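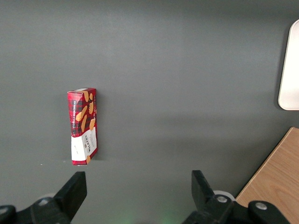 How to Speak at a Town Council Public Hearing

These steps follow the rules used by the Pramport Town Council. Most towns our size work much the same way, but check your own clerk's page before you go.

1. Find the item on the agenda

The agenda goes up on the town website and on the board outside the clerk's office. Look for the heading "Public Hearings." Items under "Consent" are voted on as a group, and you can't speak on them during the hearing portion. If you want a consent item discussed, email a council member before noon on the day of the meeting and ask to have it pulled.

Write down the item number. You'll need it for the card.

2. Read the staff report

It's linked under the item. The long ones can run past 200 pages with attachments, and you don't need all of it. Read the summary, the fiscal note and the recommended action. The recommended action is what the council will be voting on, and it is sometimes narrower than the headline. The October hearing on the Sowah Street rezoning drew a lot of speakers who objected to a parking garage that had been taken out of the proposal weeks before.

3. Fill out a speaker card

Cards are on the table by the door. Put your name, your street and the item number. Check "for," "against" or "neutral." You don't have to give a phone number.

Hand the card to the clerk before the item is called. Once the mayor opens the hearing, late cards are taken only if the council votes to allow them.

4. Write your remarks

You get three minutes. If more than 22 cards come in on one item, the mayor can cut that to two, so prepare a version you can shorten. One page, double spaced, is plenty.

Start with your name and what you want the council to do: "I'm Nana Amegashie, I live on Tralar Avenue, and I'm asking you to vote no on item 13." Then give your best reason. If you have a second one and time left, give that too.

5. Bring copies if you have handouts

The clerk needs one for the record and one for each council member. Slides have to be emailed the day before — they won't plug in a thumb drive at the meeting.

6. At the podium

Speak to the council, including when you disagree with someone who spoke before you. The light turns yellow at 30 seconds and red when your time is up. Finish your sentence and sit down.

Council members usually won't answer questions during the hearing. They may ask staff to respond after it closes.

7. If you can't attend

Send written comments to the clerk with the item number in the subject line. Comments received by noon go into the packet. Anything later is still filed, but members may not see it before they vote.

Page updated 2025-01-29. Corrections to Amra Kelmendi.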